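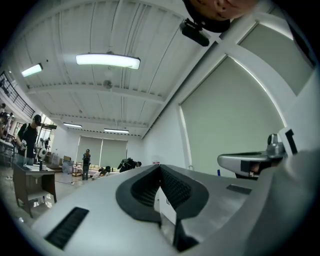 Le plafond de l'atelier, solives peintes en blanc et tubes fluo.

Bonjour à tous,

Je reprends un grand local pour en faire un atelier partagé, dans l'ancienne zone Esmont. Le plafond est resté apparent, tout est peint en blanc, solives et poutres comprises. L'éclairage, ce sont des réglettes fluorescentes, du vieux matériel Lernard d'après l'étiquette que j'ai trouvée sur l'une d'elles.

Deux questions. Est-ce que je garde les fluos ou est-ce que je passe tout en LED avant l'ouverture en septembre ? Et est-ce que je ferme le plafond avec des dalles ? Le local fait 112 m² et il résonne pas mal.

stondville_atelier

---

rabot40
Garde le plafond ouvert. Un faux plafond va te manger de la hauteur, et dans un atelier on finit toujours par manipuler des choses longues debout. J'ai fermé le mien il y a quelques années, j'ai cassé 2 dalles le premier mois avec des tasseaux.

Pour les fluos, oui, change. Les tubes deviennent pénibles à trouver et les ballasts finissent par ronfler.

---

Marlotte
Pas d'accord pour le plafond. Si ça résonne, ça résonnera encore plus quand il y aura du monde et des machines. Les dalles acoustiques, c'est ce qui marche le mieux au prix du m². Le côté « atelier apparent » c'est joli, mais au bout d'une journée on a mal au crâne.

Sinon, c'est quoi le petit truc rond sous la grande réglette ? Si c'est un détecteur, il faudra le déplacer si tu fermes.

---

stondville_atelier
Je n'ai pas encore pris l'escabeau pour regarder de près. Haut-parleur ou capteur, je ne sais pas. Le bailleur n'a pas su me répondre non plus, il doit retrouver le dossier.

---

rabot40
Ne touche à rien tant que tu ne sais pas. Si c'est relié à une centrale, c'est au bailleur de faire intervenir quelqu'un.

@Marlotte : on peut mettre des panneaux absorbants entre les solives sans fermer. Même résultat ou presque, et on garde la hauteur.

---

Marlotte
« Ou presque » est généreux. J'ai fait les deux. Entre les solives il faut découper chaque panneau, les entraxes ne sont jamais réguliers, et la poussière se dépose sur tout ce qui dépasse. Il faut passer l'aspirateur là-haut, personne ne le fait.

---

elec_du_dimanche
Je réponds seulement sur la lumière. Tu as deux solutions : garder les réglettes et mettre des tubes LED dedans, ou changer les luminaires complets. La première coûte moins cher, mais il faut vérifier le type de ballast et parfois recâbler. Sur du matériel ancien je préfère changer l'ensemble.

Prends du 4000 K, pas plus froid. Et regarde où tombent tes plans de travail avant de remettre les luminaires aux mêmes endroits. Une réglette dans le dos, ça fait une ombre juste là où on coupe.

---

stondville_atelier
Merci, je n'avais pas pensé aux ombres. Les établis seront plutôt le long des murs, donc il faudra sans doute décaler une ligne. Chez Price, on m'a proposé des réglettes étanches à 40 euros pièce. C'est correct ?

---

elec_du_dimanche
Correct si le driver est remplaçable. Demande-leur. Sinon, quand il lâche, tu jettes tout.

---

pepin_bis
Je n'ai rien contre les fluos. Les miens ont 11 ans, je n'ai changé que deux tubes. Tant que ça éclaire, je mettrais l'argent dans l'aspiration des copeaux.

---

rabot40
Sauf que le jour où un ballast lâche, il faut le trouver. Mais pour l'aspiration, je suis d'accord, il faut la prévoir avant de fixer quoi que ce soit au plafond. Les gaines passent mal une fois les luminaires en place.

---

stondville_atelier
Bon, je laisse le plafond ouvert pour cet hiver et je mettrai quelques panneaux sur les murs pour voir. Les fluos, je les remplace par une première série du côté des établis. J'ai rendez-vous mardi avec le bailleur pour l'histoire du boîtier rond et le passage des gaines.

---

Marlotte
Sur les murs, commence par celui du fond, en face de l'entrée. Et garde les factures, tu fermeras l'année prochaine.

Contact | © Forum Locaux et Ateliers | Haut de page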